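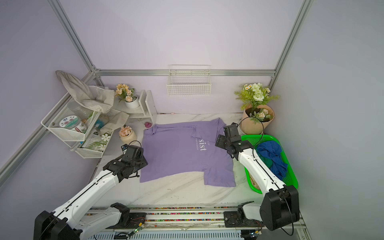 Home Automation / Long-Term Reviews

Velasholm Two-Arm Folding Station: Very Good at Having Nowhere Else to Be

I own a purple T-shirt that says something like BORN TO DREAM, and for most of March it has been the hardest-working garment in the house. It is the one I keep handing to the Velasholm, a tabletop laundry folder with two arms, a rail to bolt them to, and a price that made me sit down on the delivery box.

The kit sells for $1513. The optional Bundus software plan adds $336 a year, and you'll want it, in the same way you want wheels on a car. Without it the arms know one fold, and it is a fold my mother would have undone.

Setup took me an evening and part of the next morning. The Baumgart rail brackets are solid and go together with one hex key. The manual is less solid. It covers squaring the arms in a single paragraph, then spends two pages on how to register your warranty.

You give the station a flat, pale surface and a basket within reach on the right. Mine is bright green plastic and came from a discount store. The marble-look tabletop is my own choice too, and so are the fake flowers. If I'm going to have a laundry robot, it can live somewhere nice.

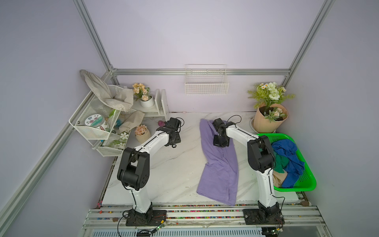

Right gripper on the purple cloth, green basket alongside.

Speed is the first thing visitors ask about. I tell them to get a drink. A T-shirt is a matter of minutes, and a sleeve with ideas of its own can double that. The grippers are gentle, I'll give them that. In 725 test items I had no rips and no pulled threads, though one sock has never been accounted for.

Plain cotton is where it earns its keep. Thick sweatshirts confuse it, and anything with a hood brings on a long period of reflection. The Bastthorpe folder I reviewed last year was faster and jammed every time it met a button. I'd still take this one.
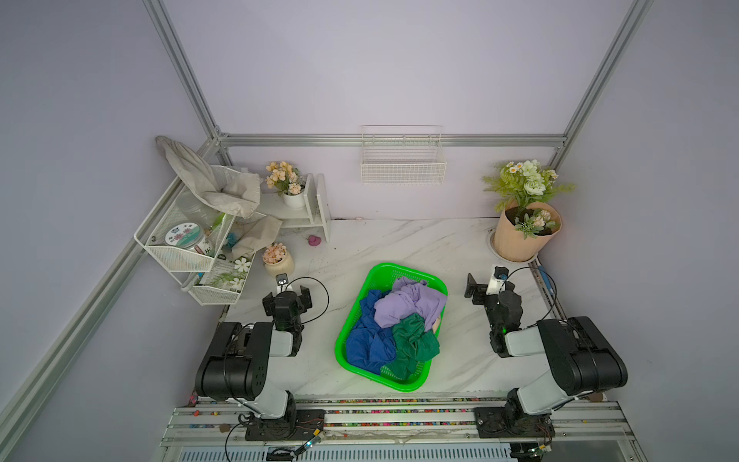
Page last changed: 26 March 2019

A few gripes. The cables arch up over the grippers, and I'd pay extra for a tidier way to run them. The phone app logs you out whenever it feels neglected. Customer support answered my first email in 2 days and my second one with a copy of the first answer.

It also won't sort. Purple, blue and green all go into the same basket at my place, and the pile stays exactly as mixed as I left it until I do something about it.

Should you buy one? If you have a spare table and a family that lives in T-shirts, maybe, once the price drops. Velasholm says an update for hoods is coming in April. I've left a sweatshirt out for it.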